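Handheld grippers: buy 8 now or start with 4?
Posted Aug 31, 2021

mossyfork
We have to place the order before October and I keep going back and forth. Brirkico quotes 84 days on a full set of 8, Pasent can do 4 right away. Our work is mostly soft stuff, cushions and cloth on armchairs.
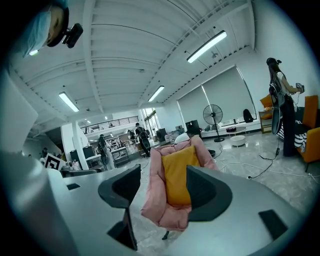
I'd love the full set, but then there's head gear, cables and spare finger pads — and my budget is not big!

tinlid3
Get 4. Spend the rest on pads, fabric is what I'd plan around. 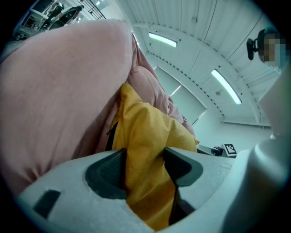

Re: buy 8 now or start with 4?
quillback
Nope, disagree with tinlid3. Two small orders meant two shipping bills for us (Tondik, never again). Ask for 8 in one quote, delivered in 3 batches.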